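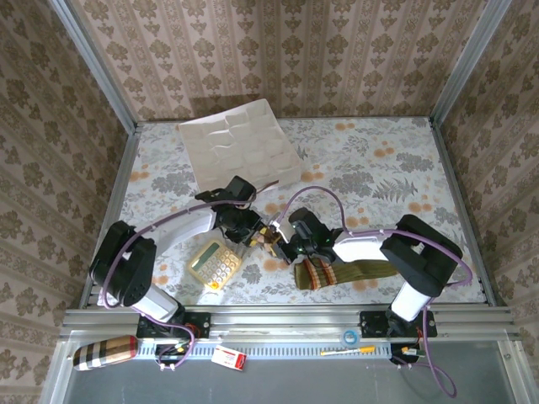 Tamara Văduva told me straight out that my topic was way too big, and that if I wanted to write about how people in Hunedlow save water I'd better pick one street and stick with it. She was right (annoyingly!), so I picked Akellow Street, where my bus stops anyway.

My question was simple: do rain barrels make a difference to what people use in their yards? I knocked on doors in June and got 8 households to join in, which felt like a lot after all the people who thought I was selling something. Everybody wrote down how many gallons they took from the barrel and how many came from the hose.

Over the whole month the street used 3,057 gallons on plants, and 800 of those came out of barrels. I was hoping for more, but we had a long dry stretch in the middle and a barrel can't do much when there's no rain to fill it. The Pinto family had an 80-gallon barrel that ran out before anyone else's did – they grow a ton of tomatoes, so no surprise there.

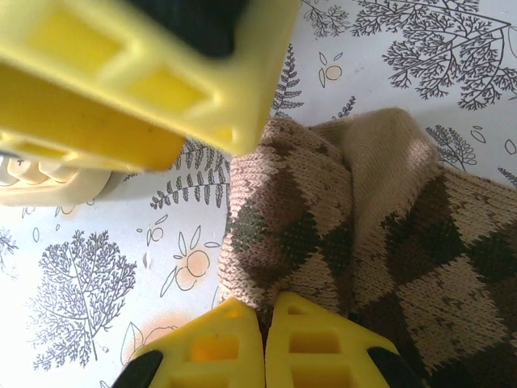 Close-up, yellow parts over a patterned surface.

Jagadeesh Pinto thinks two small barrels would beat one big one, and I'd love to test that next year. I'd also fix my log sheets. Three people mixed up the columns and I spent a whole evening calling them back to sort it out. Sulastri Sutanto checked my adding twice, so any mistakes left are in the charts, which I made by myself at 11 at night.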